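ok build thread, shared workshop, robot arm, soap bottle. been promising this since August so here goes, typing on the tram, forgive the spelling

goal hasn't changed. bottle lying down on the bench, arm picks it up, stands it on its base, lets go, bottle stays standing. sounds like nothing. has eaten my whole winter 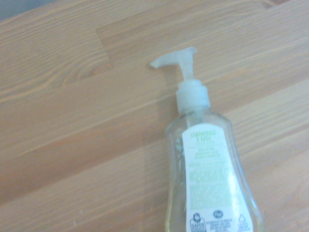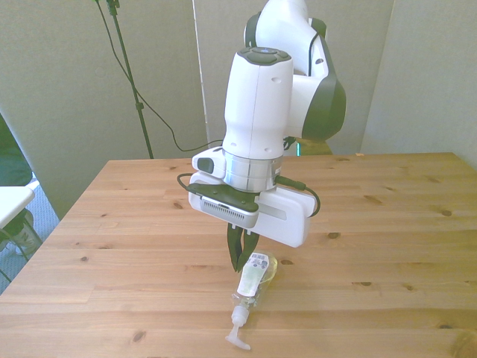
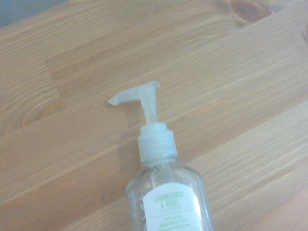

pump bottle on its side every time, lemongrass & basil

Valbona Leka asked straight up why I don't just train the whole thing end to end and stop hand writing the approach, the arm would sort its own grip out given enough demos and I'd have my evenings back.

fair. tried it. sort of. recorded a bunch of demos teleoperating, trained overnight on the Justix box, and what came out was an arm that goes beautifully to where the bottle usually is. move the bottle a hand's width and it closes on air, very confidently

that's on me not the method. my demos were lazy, bottle always in the same patch of bench. so the plan now is a mix – scripted approach, learned grasp. will get to that

first the gripper bit cos people keep DMing

two-finger parallel, nothing exotic. fingers are the thing you should spend your time on. stock pads slid on the plastic whenever I grabbed near the shoulders. curved surface, two flat pads, of course it squirted out sideways. chased it under the drill press once

fix was in two parts. softer pads (offcuts of silicone baking mat, contact cement, ugly, works) and grabbing lower down the body where the sides are closer to parallel. collar grab also works but then the whole weight hangs off the pump and it swings like a pendulum on the way up

swinging bottle + tilting wrist = soap on the bench. ask me how I know. ask the bloke who had the bench after me

force: I've got 11 settings exposed in my little control panel and only 4 is any use for this bottle. 3 drops it. 5 squashes the sides in, then when it lets go the plastic pops back and kicks the bottle over. took me ages to work out that's why it kept falling AFTER a good placement. thought it was the release timing. rewrote the release timing. twice. wasn't the release timing

ok cameras

2 views that matter. one on the wrist looking down past the fingers, one fixed off to the side that sees the arm and the bench together. wrist view is great up close for lining up on the collar and the label. useless for telling how high you are. side view is the opposite

the killer is clear plastic. my segmentation looks straight through it and sees pine. bottle body basically doesn't exist as far as the model's concerned, it finds the label and it finds the pump and shrugs at everything in the middle

so I stopped fighting it. label + pump head is enough to get the long axis of the bottle. fit a line between them, there's your orientation, and the pump end tells you which way is up once it's standing. dumb geometry. beats the fancy thing I spent all of last month on

glare is the other one. washed out light on pale wood, white pump on top, very little contrast to work with. dropping the exposure on the wrist cam helped more than any augmentation I did. should've been the first thing I touched

also knots. the detector LOVES a knot. for one whole evening it was certain there was a second object out on the bench and it was a knot. added a pile of bare-bench shots to the negatives and it calmed down

few people said put a cloth down. yeah could do. but the point of a shared workshop is the bench is whatever the bench is, and I want this thing to work when I roll it up to somebody else's

calibration, quickly, my stop's coming up

hand-eye calibration drifts if you so much as look at the wrist mount. mine was held on with a printed bracket that flexed, swapped it for a bit of ally plate and haven't had to redo it since. if your grasps are all off by the same amount in the same direction it's probaly the bracket, check that before you retrain anything

software since people always ask. motion side is Jirbridge, which I complain about constantly and would not swap. logging goes to Fonus, mostly so I can scrub back and see what the arm thought it was doing. the dashboard on the Cloutier is homemade and embarrassing and you can't have it

back. on the couch now, tea made

right so the standing up bit. the actual hard bit. grabbing is easy compared to this

you'd think rotate the wrist, lower, open. except the gripper body is wide, and rotating it near the bench means one end of it wants to go through the timber. so it has to lift first, turn in free air, then come down. more height = more time for the soap to slosh = bottle settles at a slightly different angle than the one you planned for

didn't model the slosh. life's too short. just wait. full stop at the top, 700 milliseconds, then go down. tried shorter and it wobbled on landing, tried longer and didn't gain anything

coming down I stop trusting vision altogether and go by feel. lower slowly till the wrist force bumps, that's the base touching. if it bumps on one edge first you see a bit of torque, so roll the wrist toward it till the torque goes away, THEN open. that one change took it from mostly falling over to mostly not

not posting a success rate. last time I did that someone put it in a slide. it's mostly not falling over, on this bench, with this bottle, that's the claim

still broken:

- bottle lying with the label face down. no label, no line, no grasp. arm just sits there. thinking it gives the thing a nudge with one finger to roll it, but that opens a whole can of worms

- nozzle pointing at the bench so the bottle's sort of propped on it. rolls when touched

- approaching from the base end. my script assumes it can come in from either side and the cable disagrees. need to teach it to go round the long way, or reroute the cable, or both

- full bottle v nearly empty bottle. very different animals. a nearly empty one is lovely to lift and horrible to stand up, all that pump on top and bugger all in the bottom

oh and to whoever asked about safety, yes. speed capped, e-stop on the bench where my left hand is, and I don't lean in while it's moving. it's slow enough to be boring. boring is the idea

back to Valbona's thing for a sec cos I've been chewing on it. I do reckon a learned policy would deal with the label down case better than me adding rule after rule. so next round of demos I'm doing it properly. bottle all over the bench, every angle, label up label down, some where I fumble it and recover on purpose. and not all in one sitting, my teleop gets sloppy after an hour and the robot learns the slop

if anyone's got a decent way of randomising start positions that isn't me with my eyes shut plonking it down, reply. been thinking dice and a taped grid

pad template and the axis fitting script going up tonight if I can find the cable for the other drive. the script has a hardcoded path in it, you'll see it, just change it

ok the tape grid replies are already good, keep em coming. yes I'll try it with a shampoo bottle. no not the glass one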